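ok so the play kitchen thread I kept promising. typing fast, I have to leave in 20 min

background: cleared out the toy corner Sunday. everything goes on the white table first, then we decide what stays. that's the whole system

the bins were a disaster. two different sets mixed together plus a pile of stray stuff from the thrift place on Ouazzani. half of it had no home

rule 1 – spread it ALL out. don't sort straight from the bin, you just end up with a neater bin of junk

rule 2 – food by food, pans by pans, is what everyone tells you. I did that for a year. kids don't play that way. they grab ketchup and a plate and whatever's next to it and it's lunch

so now I group by "meal". ketchup lives with the plate. fruit lives close by so it can be dessert. or soup. it's usually soup

the oval colander is the best thing we own, fight me. holds all the fruit, gets rinsed under the tap with the fruit still in it, gets worn as a hat

it was in the 2 for 500 points thing on the Flilach app, back when that was still worth doing. got the colander and a puzzle with a peice missing. still a win

had 700 points left and they expired in November. not over it

things I got rid of: every plastic knife. the cash register that only says one word. the tea set with no cups. a pizza that was mostly velcro fuzz

things I tried to get rid of and was overruled: the bananas

the bananas are in everything. breakfast bananas. banana taxes. somebody was mailing them to grandma yesterday

black pans stay on the left end, that's the "stove" side. no actual stove, doesn't matter, they know

toaster oven goes on the right. it takes up a ton of room and I keep thinking I'll move it and then the whole game is putting stuff in the oven so. it stays

someone asked about storage – two shallow Rusent trays, no lids. lids are where toys go to die. deep bins too, same problem, nothing under the top layer ever gets touched

looked at one of those all-in-one Druser kitchen units w/ the little sink and hooks. gorgeous. would not fit thru our door. also the reviews, yikes, 2,722 of them and I read way too many at midnight

washing: bowls and cups in warm soapy water, squeeze bottle gets wiped only. don't dunk the squeeze bottle. it fills up and then you find out in the car

anyway it took most of the afternoon and the table looks busy but I can see every single thing on it, which was teh goal

pics, then I gotta run

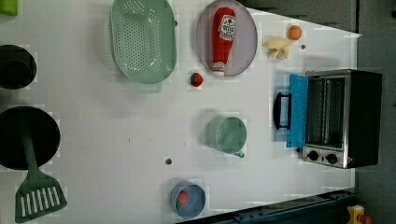
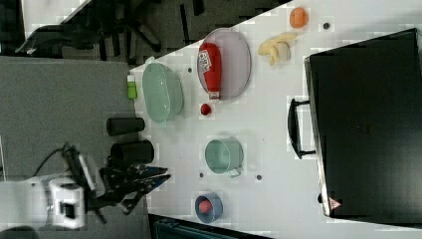
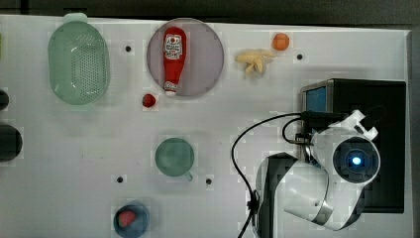 ketchup + plate, orange and yellow stuff up top, green colander. the lunch rush setup, all three

will do the dress up box next if I have the energy. no promises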